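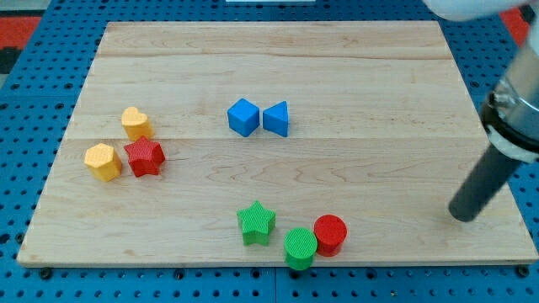 Abb. 4: Spielbrett mit Formsteinen in lockeren Gruppen.

4 Aufbau des Spiels

Sie haben Kapitel 3 (Auspacken) hinter sich und besitzen nun ein Brett, einen Beutel mit Steinen und deutlich mehr Karton als vorher. Den Karton bitte aufheben, mindestens bis Montag. Erfahrungsgemäß fehlt ein Stein genau so lange, bis das Altpapier abgeholt ist.

4.1 Standort wählen

1. Suchen Sie eine ebene Fläche, die größer ist als das Brett. Das klingt selbstverständlich. Unser Kundendienst führt darüber andere Akten.

2. Prüfen Sie, ob die Fläche wackelt. Bierdeckel unter dem Tischbein sind zulässig, Bierdeckel unter dem Brett nicht.

3. Räumen Sie Tassen, Gläser und Kerzen weg.

Hinweis: Auf gelochten Arbeitsflächen liegt das Brett gut. Kleinteile aus anderen Spielen der Reihe Lendell liegen dort ebenfalls gut, nur später eine Etage tiefer.

4.2 Brett auflegen

1. Legen Sie das Brett flach auf. Beide Seiten sind bespielbar, die Seite mit der ruhigeren Maserung ist angenehmer für die Augen.

2. Richten Sie eine der Längskanten zu dem Spieler aus, der beginnt. Wer beginnt, steht in Kapitel 5. Wer das Kapitel nicht lesen will, lässt die jüngste Person beginnen und erspart sich die Diskussion.

3. Fahren Sie mit der Hand einmal über die Kanten. Sie sind gerundet. Sollten Sie dennoch eine raue Stelle finden, genügt feines Schleifpapier mit wenig Druck. Wer einen Bandschleifer holt, baut danach etwas anderes.

Hinweis: Zwischen den Leisten verlaufen Fugen, sichtbar als lange Linien im Holz. Sie sind keine Spielfeldgrenzen. Diese Klarstellung verdanken wir Herrn Narendra Srivastava aus unserer Testrunde in Stutcombe, der einen ganzen Nachmittag lang nach der Regel dafür gesucht und schließlich eine eigene geschrieben hat. Sie ist als Variante »Draduson« im Anhang abgedruckt und nicht schlecht.

Vorsicht: Das Brett nicht in die Spülmaschine stellen. Auch nicht im Schonprogramm und auch nicht »nur kurz«. Massive Leisten verziehen sich, und ein gewölbtes Brett lässt sich allenfalls noch als Obstschale verschenken.

4.3 Steine gruppieren

Für die Grundpartie werden die Steine in drei Gruppen gesetzt. Die Gruppen dürfen locker sein, müssen aber als Gruppen erkennbar bleiben. Wenn am Tisch abgestimmt werden muss, wo eine Gruppe aufhört, ist sie zu locker.

1. Setzen Sie links das gelbe Herz, den roten Stern und das gelbe Sechseck zu einem engen Dreieck zusammen. Das Herz kommt nach hinten, mit der Spitze zu Ihnen. Der Stern steht davor, leicht nach rechts versetzt, das Sechseck links neben dem Stern.

2. Lassen Sie zwischen Stern und Sechseck einen schmalen Spalt. Berührung ist in der Grundpartie kein Fehler, führt aber in der Wertung zu Rückfragen.

3. Stellen Sie zwei blaue Steine nebeneinander in die Nähe der Brettmitte, eher etwas nach hinten. Der Würfel steht links und wird so gedreht, dass eine senkrechte Kante nach vorn zeigt. Dieser Schritt wird gern übersprungen. Man merkt es in Runde 2.

4. Bilden Sie aus den übrigen Steinen die dritte Gruppe. Ihre Anordnung ist frei. Nutzen Sie die Freiheit, sie hört in Kapitel 5 wieder auf.

Hinweis: Die Oberseite des Sterns trägt ein feines Kreuzmuster. Es handelt sich weder um einen Kratzer noch um einen Geheimcode. Reklamationen dazu beantworten wir freundlich, aber immer mit demselben Text.

4.4 Kontrolle vor dem ersten Zug

1. Treten Sie einen Schritt zurück. Stehen alle Steine auf dem Brett und keiner daneben, ist der Aufbau abgeschlossen.

2. Gelb ist gelb, auch wenn die Seiten bei schrägem Licht dunkler wirken als die Oberseite. Eine gesonderte Farbe »Gold« gibt es in dieser Ausgabe nicht und wird nicht gewertet.

3. Rücken Sie danach nichts mehr zurecht. Nachträgliches Zurechtrücken gilt ab dem ersten Zug als Zug.

Vorsicht: Kleine Formsteine gehören nicht in die Hände von Kleinkindern, die noch alles in den Mund nehmen. Hunde fallen sinngemäß unter dieselbe Regel.

4.5 Ersatzteile

Einzelne Steine können Sie beim Prajapati-Ersatzteildienst unter der Bestellnummer 464 nachfordern. Bitte Form und Farbe angeben. »Der, der immer weg ist« können wir leider nicht zuordnen. Die Lieferzeit beträgt 28 Tage; in dieser Zeit darf ein Flaschenverschluss einspringen, sofern alle Mitspieler zustimmen und er vorher abgespült wurde.

Weiter mit Kapitel 5, Spielablauf.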